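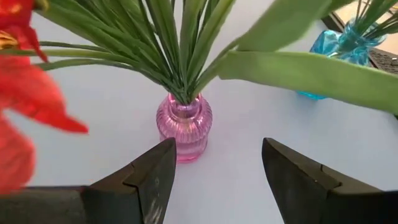
Karppinen grass bundle, artificial, 70 cm

We love this one for filling out an arrangement! The long, narrow leaves bend easily, so you can shape each stem as you like. Tucked into a short pink ribbed vase, they fan out into a really generous spray, with paler undersides that stop the green looking flat - and a bright red flower close by sets it all off beautifully. Trim the stems with wire cutters if your vase is small. Vase sold separately. Code 2000-84. Sent from our Gostton shop.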